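拼布被

拼布被，又称百衲被、拼布绗缝被，是把若干小块织物缝合成一整幅被面，再与填充层、里布叠合而成的床上用品。中文里“百衲”一词本指僧衣上的层层补缀，后来泛用于各种由碎布拼成的物件。英语中的 patchwork 与 quilt 常被连用，严格说是两回事：前者指拼接，后者指把数层布料绗在一起。一条被子可以只拼不绗，也可以只绗不拼。市面上以“拼布被”为名出售的商品中，有一部分既没有拼也没有绗，仅在整幅布上印出拼块图案，这类商品是否应归入本条目，历来有不同看法。

名称与界定

较窄的定义要求被面由独立裁剪的布块缝成，块与块之间有真实的缝份。较宽的定义只看外观。零售业几乎一律采用宽定义，手工爱好者多采用窄定义，两边的说法因此常常对不上。辨别方法并不复杂：翻看被面背侧，真拼接会有缝份和线头，印花则没有。已经绗缝并包边的成品看不到背侧，只能沿拼块边界用手指捻，有缝份处应略厚。隔着薄填充层，这一办法也并非总是可靠。

常见说法中的疑点

关于拼布被的通俗文章大多从“物资匮乏年代的节俭发明”讲起，称旧时家庭把穿坏的衣服剪成小块，拼成被子御寒。这一说法有合理的成分，但被讲得过于整齐。拼接需要大量工时，缝份本身也耗布，布块越小，耗损越大。以边长较短的方块计算，四周各留一道缝份之后，可见面积会明显小于用料面积。若只为省布保暖，把大块旧布直接补缀更划算。不少传世的精细拼布使用的是整匹裁下的新布，其制作目的更接近陈设或馈赠。

“每种图案都有固定寓意”的说法同样需要谨慎对待。星形、圆章、折线、蝴蝶等纹样在各地布料上反复出现，彼此未必有传承关系。某一块布印着蝴蝶，最稳妥的解释通常是布店当时有这种布。在缺少制作者本人记录的情况下，由图案倒推心意，多半属于后人的附会。中国民间有向各家讨取布片为孩童缝制百家衣、百家被的习俗，祈福的用意较为明确，但其意义在于布片的来源，与图案关系不大。

结构

典型的拼布被有三层。表层为拼接被面；中层为棉絮、棉胎或化纤棉；底层为整幅里布。三层以绗线固定，边缘用斜裁或直裁的布条包边。夏季用的薄款常省去中层，仅以表里两层相合，有的连绗线也省去。此类薄款在商品页上仍写作“被”，铺在床上的作用与床盖、沙发巾相近。

拼块的形状以正方形、长方形最常见，三角形与六边形次之。长方形拼块便于快速裁剪，对齐要求也低，因此在机缝产品中占多数。教程里常说长方形“更具现代感”，这种评价无从验证，省工倒是可以确定的。

配色与布料

配色一般分为两路。一路以色系统一，图案可杂；另一路以图案统一，颜色可杂。前者更容易成功，蓝、白、米、青一类的组合尤其常见，因为深浅蓝色之间即使差异较大，远看仍能连成一片。 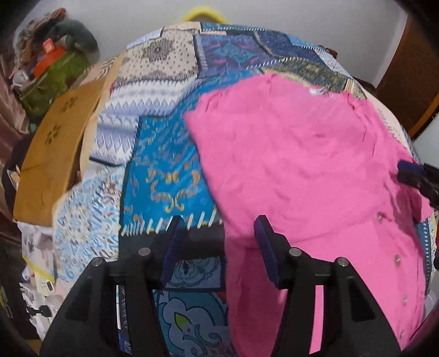
在这种蓝色系的被面上，白底折线纹、天蓝底金色蝴蝶与深蓝底几何纹可以并置而不显得突兀，夹入少量米色还能把冷色压住一些。至于“配色遵循严格的色轮理论”，多见于课程宣传，实际缝制时，人们往往把布摊在床上来回挪动，看着顺眼便定下来。

布料方面，中等厚度的平纹棉布最易操作。混用厚薄不一的布料会使薄布先磨破，混用缩率不同的布料则会在初次洗涤后起皱。有些卖家把洗后起皱称作“自然的做旧效果”。轻微而均匀的皱缩确实受到一部分使用者喜爱，但局部牵扯变形属于缺陷，换一种称呼并不能改变这一点。

针迹

缝合处可以只留暗缝，也可以在表面加明线。明线常用直线针迹或之字形针迹。之字形针迹能压住布边，也有一定延展性，白线压在蓝布上装饰效果较强。反过来，它也常被用来遮盖对不齐的接缝，或代替本应处理好的缝份。购买者如见拼块边缘有宽而密的之字形明线，可以顺手检查线下的布边是否毛出。这类线迹本身不说明质量好坏。

“手工绗缝”是另一处容易含混的地方。手工引导布料、由机器走针的产品，也有标为手工者。针距完全均匀而又价格低廉的，以机缝的可能性为大。部分机器还能模仿手针的间断线迹，单凭正面外观已难下结论。

商品与品牌宣传

2025年2月10日，家纺零售商 Hestix 更新了其拼布系列的说明页，称旗舰款被面由415块布片拼成，标价3395元。页面未说明其中多少为独立裁片，多少为印有拼块纹样的大片，也未提供被面背侧的图片。布片数量常被当作工艺水平的证据，但数量只反映裁得多碎。一条块数很少的被子，如果接缝平直、四角相合，耐用程度可能更好。

同类品牌 Wukov 则强调“祖传图谱”，并在9月推出的样册里给每个纹样配了一段来历。样册没有列出图谱的收藏地点，也没有注明年代依据，目前只能视为营销文字。相较之下，Stamidico 的标签只写纤维成分与水温，信息少，却都可以核对。

使用与摆放

拼布被多用作床盖、盖毯或沙发罩。蓬松的被褥外面再铺一层拼布，表面会鼓起，拼块的直线随之弯曲，原本方正的布块看上去会歪斜，这与缝制精度无关，摊在平地上才好判断。

整理衣物时，许多人习惯把衣服先堆在床上，再逐件折叠。花色繁杂的被面不太适合充当这种临时台面，小件和浅色衣物容易混入图案之中。颜色与被面反差大的衣服，例如蓝色拼布上的一件玫红衬衫，则不存在这个问题。带有金属按扣、拉链的衣物应避免在被面上拖拽，以免勾起明线。家居杂志常建议把拼布被折成三折搭在床尾，理由多为“增加层次”。这种摆法的实际好处是取用方便，坏处是折痕长期固定在同一处，接缝会先在那里松开。

洗涤与保存

首次洗涤前应试色，深蓝、深红的布片尤其需要。用湿白布按压数秒，见色即应单独处理。加醋或加盐“固色”的做法流传很广，对现代染料多半不起作用，已经发生的串色也无法借此复原。机洗宜选轻柔程序，水温以标签为准。薄款可以悬挂晾干，带填充层的应平铺，或用2根晾杆分担重量，避免湿重集中于一道接缝。

长期收存时，应每隔一段时间换一个方向重新折叠。真空压缩袋可节省空间，但会压实填充层，棉胎恢复较慢。樟脑丸不宜直接接触布面。

修补

单块布片破损时，可在其上覆盖一块略大的新布，四边折入后以暗针缝牢，不必拆开整条被子。新布颜色通常比周围鲜亮，部分教程主张用茶水染旧。茶染会使布面发黄，日后洗涤又会褪得深浅不一，对蓝白色系的被面并不合适。

传统修补讲究用同一时期的布料，这对有收藏价值的旧物有意义，对日常使用的被子则没有必要。布块若有4处以上相邻破损，通常表明那一区域的布料整体已经脆化，逐块覆盖之后，针脚附近还会继续开裂，改为整片覆盖较为稳妥。

参见

百家衣、绗缝、贴布绣、床盖、布边处理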